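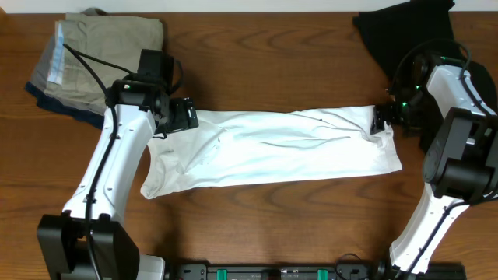
Right, the quote for the folding cell came through this morning and I've been asked for "a view" before the May budget round. My view is getting longer, so I'm putting it here in bits.

Background for anyone new: we're a mid-sized laundry in Rorodville. Workwear, hotel staff uniforms, a bit of care home stuff. The pitch is two arms on a bench, folding tops and trousers. The product is called the Drunitar. No, I don't know what it means either.

Headline price is 1,848 a month on a three-year lease. Sounds fine next to a wage. Then you read page four.

Page four: service plan, 1,242 a quarter. Not optional in the first year. Doesn't cover gripper pads, cables or "damage arising from textile ingress", by which I assume they mean fluff. We are a laundry. We have fluff.

I asked what the pads cost and how long they last. Got a brochure back.

Speed. The sales deck says 74 garments an hour. I asked which garments. Same shirt, same size, laid flat by a person before it starts. So I'd be paying someone to lay shirts flat for the machine that saves me paying someone to fold shirts.

Kedir Negash on our finishing line read that bit over my shoulder and laughed for quite a long time. He does a hotel tunic in the time it takes me to find my glasses.

To be fair to them, I've watched it work and two arms pulling a piece of cloth straight between them is a clever bit of kit. I'm not saying it can't fold. I'm asking what it does with a tangled heap of mixed kit at six in the morning.

Things not in the quote: delivery, the new bench, the electrician, the guarding our insurer will want, and whoever gets rung when it stops. I've pencilled in 1,442 for the electrician alone, based on what we paid when the second dryer went in.

A few of you have asked about Hatura, who do a cheaper one. Cheaper to lease, yes. Training is extra and you have to send your people to them. Two nights in a hotel each. Possibly one of the hotels whose tunics we'd be late with.

Somebody replied "but it'll learn". Maybe. Learn from whom, on whose hours, and does the lease pause while it's learning? I put all three to the rep. He said he'd circle back.

What I'd want before signing anything:
A trial on our own work, unsorted, for a month.
Pad and cable prices in writing.
A break clause at twelve months.
The number of pieces it drops or gives up on, per shift, from a site that's already using it.

They've offered a visit to a customer site, a firm called Tufa. I've said yes, if we can turn up in the middle of a normal shift and bring a bag of our own stuff. Waiting to hear.

In the meantime I've put the money down against a new ironer. Dull, I know. It has a parts list with prices on it.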